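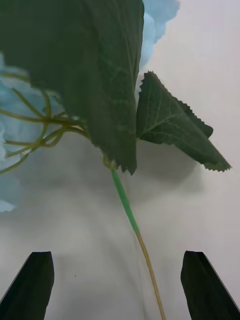
How many households has the Lesdale home repair fund reached so far? We have finished work in 37 homes, and another 2 are under way as I write.

August 4, 2024
By Sekar Nair

Dear Bimla,

Thank you again for the patience you showed us in the spring, when the roofing bids came in so much higher than any of us had hoped. I know a late report is a nuisance on your end, and I'm grateful you let us wait until we had real numbers to share with you.

Most of the repairs have been small ones — loose stair rails, leaking faucets, a back door that wouldn't lock. The bigger jobs went to Drallard, who handled the porch on Briem Street and did a lovely, careful job of it, matching the old spindles so well that the family had trouble picking out the new ones. Our phone line took 271 calls over the period. A good many of those were from renters, whom the grant doesn't cover, and Anwara Sikder has been sending them along to the tenant help desk at the county. She would like me to say that she could use a better handout for this, and I agree with her.

We did lose some weeks to permits. The county changed its form for electrical work and sent back everything we had filed on the old one, so Zulkifli Pasaribu ended up driving over with a folder under his arm and sorting it out at the counter. He has since made friends with the clerk, and our last batch came back in nine days.

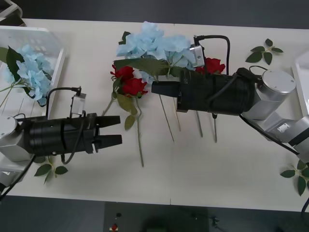
Will the grant money last through December? It should, as long as we hold the furnace replacements to the four already approved and send any new heating requests to the winter program.

On the budget itself, lumber came in under what we planned and plumbing came in over, and the two very nearly cancel out. The one line I'd ask you to look at is the van. Yoga Jugah has kept it going far longer than I thought possible, but the transmission is slipping and the shop at Lidero doesn't want to put more money into it. We would like to move what is left in the training line over to vehicle costs, if your rules allow it. I can send a short letter asking for the change if that's easier for your files.

Our goal is still 40 homes by the end of the grant, and I feel good about passing it. The next one on the list is a bathroom on the ground floor for a retired bus driver and his wife, who have been washing at the kitchen sink since his hip surgery. Zulkifli has measured twice and the tub is on order.

Receipts and the signed completion forms will come to you separately. Please do call if anything in them looks odd, and come by and see the porch if you are ever out our way.

Warmly,
Sekar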